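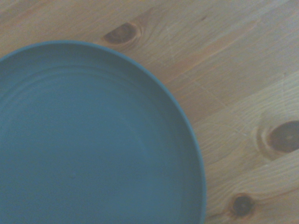 The smaller plate theory, and other things I was told about eating less

My sister-in-law sent me an article in September with the subject line "this changed everything for us." I've learned to be wary of that subject line. The last time she used it we ended up with a water filter that took up half the counter and made the water taste like a swimming pool.

The article said that if you serve dinner on a smaller plate, you eat less and don't notice. It also said the color of the plate matters. Blue is supposed to put you off your food, red is supposed to make you stop early, and white makes you pile it on because the rice disappears into the background. There was a figure, too. Switching plates would save the average family 296 calories per person per meal. It didn't say which family, or what they were having.

I have been hearing some version of this for most of my adult life and I never once saw anybody check it. So I spent more evenings than I'd like to admit reading where it comes from.

Where it comes from

The basic idea is an old eye trick. Put a circle inside a big ring and it looks small. Put the same circle inside a tight ring and it looks bigger. I have no argument with that. It works on me every time, even when I know it's coming.

The jump is from "this circle looks bigger" to "so I will eat less stew, and I won't make up for it at ten o'clock with crackers." That's a very large jump, and most of the cheerful articles make it in one sentence. A lot of them point back to the same few studies. Some of the best-known work on eating habits was later pulled by the journals that printed it, and the articles built on top of it mostly stayed up. When other people ran plate tests, some found an effect, some found none, and it seemed to matter a great deal whether the person was serving themselves or being handed a plate, and whether they knew they were being watched.

That last part bothers me the most. If you sit me down in a room with a clipboard in it, I'm going to eat like somebody who owns a juicer.

I asked Pranab Samarakoon about this. He taught statistics at the community college in Clestville until he retired, and he has the patience for it. His answer was that a study with 35 people in it can tell you that you should do a bigger study. I said the article made it sound settled. He said articles do.

The course

It would have ended there, except that the article was selling something, and I clicked. I do this so you don't have to, though I admit I also do it because I'm nosy.

The something was a course called the Lurkard Method. There's a free first lesson, which is the plate thing. Then there's a paid level, with videos and a workbook, and above that a "household reset" where a coach looks at your kitchen over a video call. The reset is $700. For that, as far as I can tell from the sales page, somebody tells you to move the cereal.

The sales page also says 3,699 households have "transformed their relationship with food." I wrote and asked how they knew. Did they weigh people? Did they call back a year later? I got a friendly note from someone on the support desk saying the number was "based on enrollments." So it's the number of people who paid. My gym could claim the same about my relationship with squats.

I asked whether there was any follow-up at all and got a discount code.

What I tried anyway

I'm not against trying things. For three weeks I ate dinner off the salad plates and my husband ate off the regular ones, because he refused to be involved. He said if he wanted to be tricked he'd watch the news.

In the first week I took smaller servings. I also thought about my plate constantly, so I can't tell you if it was the size or the thinking. By the second week I'd gotten good at stacking. Mashed potatoes will hold up a surprising amount of meatloaf if you build a wall first. In the third week I just went back for more, same as I always have, and the only change was extra trips to the stove.

My weight was the same at the end. That's one person, and I was cranky about it from the start, so take it for what it's worth. Pranab would say it isn't worth much, and he'd be right.

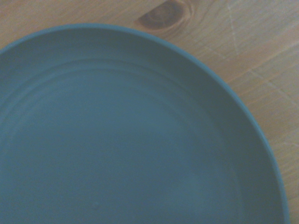
What about the color?

The blue claim is the one people love to repeat, and it's the one I can find the least behind. The usual story is that there isn't much blue food in nature, so we read blue as spoiled. Fine, but nobody is eating the plate. My grandmother served every Sunday dinner of my childhood on blue-and-white china and not one of us left that table thin.

Ngaio Pryor runs a lunch place over in Sturkness and bought all new dishes for it a while back, dark ones, mostly for how they hide scratches from the forks. I asked if people were leaving more food behind. She looked at me as if I'd asked whether the chairs made them taller. What changes how much comes back, according to her, is how big the portion was to begin with and whether the fries got cold.

I did read one idea about color that made some sense, which was contrast. If your food and your plate are the same color, you may have trouble judging how much you've put down. Pale pasta on a white plate, say. I could believe that at the serving spoon. I have a harder time believing it adds up to anything by the end of a month.

There's also some talk about color and older people with poor eyesight, where the goal is to help them see the food and eat more of it. That's a different question and seems like a kinder one. I'd like to see better work on it than I've found so far.

Things I still don't know

Whether kids are any different. A few of the studies were done on small children, and children don't serve themselves the way we do.

Whether it works if you have never heard of it. Good luck finding that person now.

Why bowls hardly ever come up. I eat half my meals out of a bowl.

Wendell Tran wrote in after my post on standing desks to say I should stop being so hard on people who are just trying to help. Wendell, I take the point, and I did go back and soften a paragraph. But somebody charging $700 to move the cereal isn't in quite the same boat as my sister-in-law, who sends me these things because she worries about my blood pressure. I told her what I found. She said the small plates are working great for them and they also cut out soda.

I've asked her to put the soda back for a month so we can be sure. She hasn't answered yet.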